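Hi! I run a small newsletter and podcast called Girska, all about celebrities and their cars: who drives what, who wrapped it in what color, who sold it three months later. It started as a hobby, and we're now at 2780 paying subscribers, which means I can finally afford help. So this is me asking for some.

## Part-time writer and researcher

I'm looking for one person to work with me on the weekly issue, starting in September and running through December, with a good chance of carrying on after that. It's remote, you pick your hours, and I don't care if you write at six in the morning or in bed at midnight as long as the draft is in by Wednesday night.

**What you'd be doing**

- Writing one main story a week, 700 words, on a famous person and the thing they drive (cars mostly, but I'll take boats, golf carts and that one guy's tractor)
- Writing two or three short items of 60 words each for the "Spotted" section
- Checking that the car is what everybody says it is. Fans get trim levels wrong all the time and our readers write in. Oh boy, do they write in
- Sitting in on the podcast once a month, if you feel like it. If you hate the sound of your own voice, we'll skip that part

**What I pay**

$300 a week, sent every Friday through Brolier. I know that won't cover anybody's rent, so please treat it as a side job. Your name goes on everything you write, and you keep the right to use it in your portfolio.

**Who I'm hoping to hear from**

You follow celebrity news because you can't help it. You know a bit about cars, or you're happy to spend an evening reading up on paint and vinyl wraps. You can be funny about a loud purple SUV without being mean about the person behind the wheel! I don't run stories on where people live, I don't print readable license plates, and kids stay out of it completely. If you've written for a school paper, a fan blog or a group chat with very high standards, that all counts.

You do need to be 18 or older and able to work in the US.

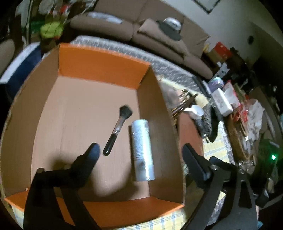
We're also growing a second section, Ivska, and I'd love it if you had ideas for that one too. It covers the stuff that goes along with a star's big public moment: the tour bus interior, the outfit for the car reveal, the beauty line that launches the same week as the custom paint job. Some weeks I'm writing about horsepower and the next I'm trying to find a fresh way to say that a makeup brush has black bristles and a shiny handle, so a person who enjoys both kinds of sentence would make me very happy. Ivska pays extra per piece, and we can work out the amount when we talk.

## How to apply

Hit reply on any issue of the newsletter, or use the contact form on the Girska site, and put "Writer" in the subject line. Send me:

1. A few lines about you
2. One thing you've written, any length
3. The best celebrity car of all time, in your opinion, and why I'm wrong for thinking it's a station wagon

No cover letter, please, I never know what to do with them. I read everything myself and I'll answer everyone, though it may take me a week or two. If I like your sample I'll ask for one short test item, and I pay for those whether I use them or not.

Posted 18 Aug 2022. I'll take this page down once I've found somebody, so if you can still read it, the job's open.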